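4. Setting up stock locations and bin labels

Applies to Paketti Stock 2 and up. If you're still on the old one do section 3 first, then come back.

Before you start

You need: admin login, the label printer (Flotono or any other that takes 4 inch rolls), one full roll, your floor plan. A rough pencil plan is fine. Paper, not on your phone, you'll want both hands.

Have everyone else log out. Locations being edited while someone is picking = double entries, and they're a pain to clean up.

4.1 Create the zones

1. Open Settings > Places > Zones.
2. Click Add zone. Short name, 3 letters max. REC, BLK, SHP are already there, leave them.
3. Pick a type: Shelf, Floor or Bin. Can't be changed later without deleting the zone.
4. Save. Repeat for the rest.

Note: zone names are not case sensitive. "Blk" and "BLK" are the same zone and the second one will just overwrite the first. No warning. We've asked for one.

4.2 Add the locations

1. Click the zone, then Bulk add.
2. Fill in aisle, bay, level. Start number, end number.
3. Check the preview. Preview shows first ten only, so check the total at the bottom too.
4. Click Create.

Big lists take a while. Our test warehouse has 1,793 locations and the bar sits at zero for a minute or so before it moves. Don't click Create again.

Limit is 2,523 per zone. Over that, split the zone (BLA, BLB etc).

CAUTION: Delete all in this screen means all zones, not the one you're in. There is no undo. Export first (4.6).

4.3 Connect the printer

1. Printer off. Plug in USB. Printer on.
2. Settings > Devices > Find. Should show up by model name.
3. Not there? Unplug, count to ten, try the other port. Hubs don't work well, go straight into the PC.
4. Load the roll, label side up, close the lid till it clicks on both sides.
5. Press Calibrate. Three or four blank labels will feed out. Normal.

Network printers: type the address in by hand. Find only looks at USB.

4.4 Print a test strip

1. Pick any one location, Print > Test.
2. Scan it. You should hear one beep and the location opens on the screen.
3. Two beeps = code read but location not found. Go back to 4.2, it probably didnt save.
4. No beep = too light or too small. Set Darkness up two steps, print again.

Don't print the whole batch before the test strip scans. Error 237 during printing means the roll size is set wrong, fix it in Devices and hit Resume.

4.5 Stick the labels on

1. Wipe the surface, let it dry. Dusty metal is the number one reason labels fall off.
2. Shelves: front edge of the beam, left end of the bay.
3. Bins: outside wall, short side, upper third. Same side on every bin or the pickers will hate you.
4. Floor spots: use the Prendon floor sleeves, plain labels get scuffed off in a week.
5. Press down from the middle out.
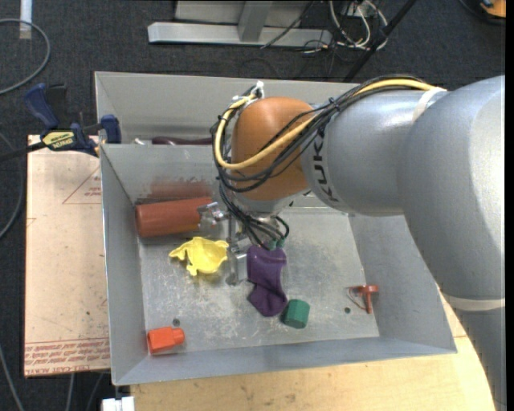 Fig. 4-3. Sheet-metal bin, KUKA arm over it.

For bins that get moved around, print two labels and put the second one on the opposite wall. Both carry the same code, the system doesn't care which one you scan.

CAUTION: don't put a new label over an old one. Scanner can pick up the old code thru thin stock. Peel it, or black it out with marker.

4.6 Export and back up

1. Settings > Places > Export. CSV or Savchuk format, either will re-import.
2. Save it somewhere that's not this PC.
3. Open the file and look at the last row number. It should be your location total plus one for the header row.

Note: files exported before December open with the zone and aisle columns swapped. Swap them back by hand before you import.

4.7 Quick fixes

Location shows red: no label printed yet. Print it or mark as Not used.

Location shows gray: zone is locked. Unlock in Zones.

Same code on two bins: reprint one with New code, then rescan whatever is in it.

Next: section 5, Recieving stock.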